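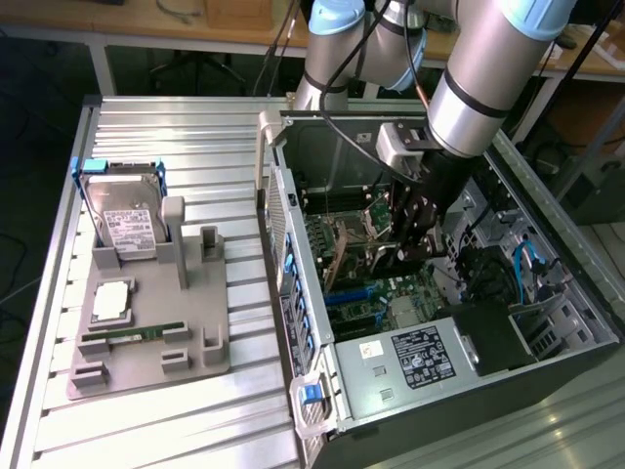
15 February 2019

Bench notes, PC teardown and rebuild cell. Ghada wants a page from me before the Allodis people visit, and she asked for my real opinion, so I'm writing it here first and will clean it up later.

The question they keep asking is whether an arm can take over the desktop refurb line. Take old towers, pull the drive, memory, processor and cards, put tested ones back. Hussam Nseir does this by hand at the bench by the door and he talks on the phone while doing it. Their target is 500 machines a month. I don't doubt the arm can do each of the moves. I doubt it can do them all in a row on a tower it hasn't met before.

What I think we have so far:

The printed fixture is doing most of the work. The hard disk stands up in its caddy in one slot, the processor has its square pocket, the memory module lies in its own holder. The arm goes to a known place and finds a known thing. Fine, but somebody had to put that thing there, facing the right way, and no customer sends us parts in a gray tray. Every time I hear "the robot picks the RAM" I want to add "from the place where Hussam put the RAM."

Same with the case. It lies on its side with the panel already off. Panel removal is on the Standus list as a later item and has been since November. Some panels have a latch, some have thumb screws, some have one screw that was stripped years ago. I would like to see a plan for the stripped screw.

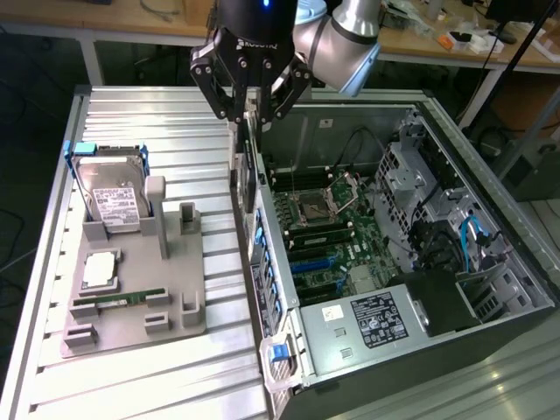 Grip force is the other thing I don't trust yet. A two-finger gripper is happy with a flat part held on edge as long as the part is where the program says it is. If it sits a couple of millimeters off, the fingers either miss or push, and pushing is what worries me near a processor socket. Bent pins are a dead board. A person feels the part bind and stops without thinking about it. Our force threshold is a number I typed in on Tuesday after trying three others, and I couldn't defend it to anyone.

Cables. I've said this in every meeting. The SATA cable lies differently in every tower and we have no routine for moving one out of the way. The Atallah script just assumes a clear path from above. Ghada's answer is to choose cases with a clear path from above. OK for a demo. For a mixed pallet I don't see it.

To be fair to the thing: the arm comes back to the same spot every time, much better than I do after lunch. For repeat work on one model, say 600 towers from one school district, all the same make, I could be talked into it. The Plulel quote assumes exactly that kind of batch and then prices it as if every job looked like that. 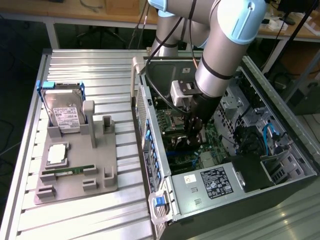 Fingers down on the board near the CPU area, drive, processor and RAM in the fixture.

Socket area needs its own session. I want to go down in slow steps there and log force at each one, and I want a scrap board in the case when we do it. Hussam has 11 dead boards on the shelf, marked with tape. Use those. Please don't use the good one again.

To do:
- Shift the fixture by a few millimeters on purpose, run the pick sequence, write down what fails.
- Swap in a tower from another maker. No edits to the script first.
- Time Hussam on the same job, phone call included.
- Ask Ghada whether Allodis pays for setup time or only for finished machines. The whole case hangs on that and I can't find it in the emails.

My answer today is no for mixed towers and maybe for a single model with a person loading the fixture. That person could probably just seat the memory while they're standing there. I'll put it more politely on the page for Allodis.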